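Filed under: Grants & Partners / Interim reports

Culludcombe Spring Weekend – progress report to the Dobre Fund
2018-01-05
Prepared by Emilian Pîrvu, program coordinator

Dear colleagues,

I send you the second report on the Culludcombe Spring Weekend, which will be held in May. The first report covered the choice of the site. In this one I inform you about the program, the tickets and the money.

Program
The Saturday evening concert is confirmed. The Candier brass band will play for 70 minutes on the main stage, and after them comes the open-air film. For the Sunday morning we have a signed agreement with the Dindov puppet theater for two shows. The folk dance workshop is still open, as the first teacher has moved abroad and the second one did not yet answer to our offer. I will write to her again next week.

Tickets
The advance sale opened in December on our own page. Until now we sold 200 weekend passes, and this is better than I expected for the winter months. The family pass sells slowly. I think that the price is not well explained on the page, and we will rewrite this part before the end of the month. The puppet shows have 55 seats each and will be booked separately, free of charge for children.

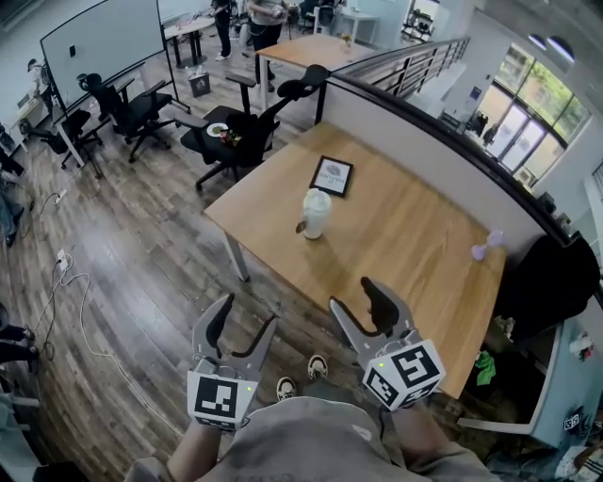

Money
From the second payment we have spent nearly 840 dollars, mostly for the deposit on the stage roof and for the first printing of posters. The sound rental will be paid in spring. The receipts are in the attached folder, with the same numbering as in the budget table. One receipt, for the poster paper, is in the name of the printing shop and must be issued again.

Open points
– The parking permit for the lower field. The town office asked for a new map and we delivered it.
– The rain plan. The school gym is free on Saturday, but for Sunday we have only a verbal promise.
– Your logo. Please send us the version for dark background, the one we have is too small for the banner.

I ask also for your approval to move the unused travel money to the workshop line. The next report will come after the dance teacher is decided.

With respect,
Emilian Pîrvu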